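The year I went green (and blue, and slightly mad)

My front room was grey for eleven years. I want to be fair to the grey, because I chose it and paid for it and told everybody who came round how calm it was. It was calm. It was so calm that by the end I was sitting in the kitchen every evening on a hard chair, with a perfectly good sofa on the other side of the wall.

So last spring I decided the front room was going to be green. I told my sister, who said "which green?" and I said "oh, just a nice green," and she laughed for quite a long time. She has painted things before. I hadn't, not properly, and I thought green was one colour.

If you've never stood in front of the green section in a paint shop, I'd recommend having lunch first. The one I go to is Drimari, on the hill in Rustholm, next to the place that does keys, and its greens take up a whole wall and then go round the corner. There are 374 of them. I know this because it says so on a sign, quite proudly, and I stood under that sign with my little basket feeling as if I'd been set an exam. There were greens that looked brown to me. There were greens I'd have sworn in court were blue, and one called Nutden that changed its mind depending on which foot I was standing on.

I did what everyone does. I took home a fistful of cards, stuck them on the chimney breast with tape and looked at them at breakfast, at lunch and at ten at night with the lamp on. Then I picked the one I'd liked on the first day, bought two big tins of it, and got the whole room done over a weekend. I was so pleased with myself! I made a cup of tea and sat down to admire it and slowly, over the length of that cup of tea, I understood that I'd painted my front room the colour of a hospital corridor.

It had looked lovely on the card. On the card it was a soft, leafy, rather grown-up sort of green. On four walls, facing north, it went minty and cold and made everyone who sat in there look as though they'd had bad news. My sister came to see it and said it was "very clean". The paint had cost me £189, with the brushes, and I lived with it for 66 days before I gave in.

That was when I rang Chae-won Ahn. She helps people choose colours for a living, which I used to think was a funny sort of job to have, and now think should be available on prescription. She came on a Friday at four in the afternoon, which she'd insisted on, as that's when I'm usually in the room. She didn't look at the walls at all to begin with. She looked out of the window, and at the floor, and then she asked what I was doing with all those white lampshades.

Her first lesson was about white and grey, of all things. We all go in looking at the colour we want, she told me, and forget that it will have to live next to everything we've already got. A green on a white card from a shop is being shown off by that card. Put it beside a cool grey floor and it'll lean one way, and beside an old orange pine door it'll go off in another direction altogether. She had me go round the house and put green things down on pale things for a week. I used whatever came to hand: jumpers, a cabbage, the lid of the cat food. I felt ridiculous for the first day and after that I couldn't stop.

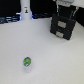
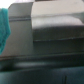
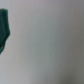
What I learned from my week with the cabbage is that greens come in families, and that the families don't always get on. There's the yellow lot, the ones that make you think of limes and new grass, and there's the blue lot, which are halfway to the sea before you've noticed. Then there are the muddy ones, which is where I ended up, but I'm getting ahead of myself. A bright green, like the label on that little plastic bottle, will shout on a pale surface even when there's hardly any of it. Take the crumpled teal cloth against the grey block, though, and you've got a strong colour with plenty of blue in it, and to my eye the two of them sit together like old friends. I'd never have put that down to the blue. I'd just have said I liked it and gone off and bought the wrong tin.

Chae-won's second lesson was that small is a liar. A colour gets stronger the more of it there is, as all that green bounces off one wall and on to the next and comes back at you greener. She reckons most people should go for something duller than they think they want, and that if a sample makes you say "ooh" in the shop, you should put it back. I've repeated this to at least a dozen people now and every one of them has looked hurt. But think about a jumper in a colour you love, and then think about being inside it, with the sleeves sewn shut, for ten years.

The sample pots are the other thing. I'd skipped them the first time because they seemed dear for what they are, and I can't tell you how stupid I felt about that later. Chae-won doesn't like you painting them straight on the wall either. She has you paint a big sheet of lining paper, two coats, right up to the edges, and then you move it about. Behind the sofa for a day. Next to the window. In the horrible corner by the meter cupboard where no light has ever been. You bend it into the corner of the room too, so the colour can see itself, as she puts it, and that's the moment it tells you the truth. Mine went a shade darker on the spot.

I did five sheets. The first was a sage and it was fine, in the way a packed lunch is fine. The second I hated before it had dried. The third was a blue-green which I adored in the mornings, and I'd very nearly settled on it when the evening came and I switched the lamp on and the whole sheet went flat and inky. If I only used the room before noon I'd have it still. The fourth was so like the fifth that I had to write on the back.

The fifth was Nutden. You'll remember Nutden, it's the shifty one from the shop. It's a brownish, mossy thing and I'd have walked past it a hundred times, and on the card it looks like something you'd scrape off a flowerpot. On my north-facing walls it's beautiful. In the morning it's nearly olive, in the afternoon it goes soft and greyish, and with the lamps on it turns warm and deep and makes my terrible old bookcase look as if it came from somewhere. I changed the lampshades as well, I should say. Chae-won was right about those, they were bouncing a hard white light straight up the wall.

Now I've caught the bug and there's no cure. I've been reading about pigments in bed. People have been after a good, lasting green for more than 2,000 years, and for a lot of that time the choices were dull earth, stuff that faded, or stuff made from copper that could turn brown on you. The Victorians had a gorgeous one with arsenic in it! They put it on wallpaper, and on artificial flowers for hats. I think about that whenever I start moaning about the mint.

I've also become unbearable to go anywhere with. There's a café called Ha down by the station (great toast, awful chairs) and they've done their back wall in a blue-green very like my third sheet. It gets the sun all morning and it looks wonderful, and they shut at two, so they never have to see it under a bulb. I told the girl at the till that this was very clever of them. She asked if I wanted butter.

If you're about to do a room yourself, I'd only say this much. Look at your floor first. Find out which way the window faces, which sounds obvious, but I'd lived here eleven years and had to use the compass on my phone. Buy the little pots. Paint the big sheets and leave them up long enough that you stop noticing them, and see which one you miss when you take it down. And do have someone round who'll be rude to you about it. My sister saw Nutden on the walls in August and stood in the doorway for a good minute, and then she went and sat on the sofa and put her feet up, and asked what I was planning to do about the hall.

The hall is grey. I've got four sheets up in there already, and I'm leaning towards a yellow.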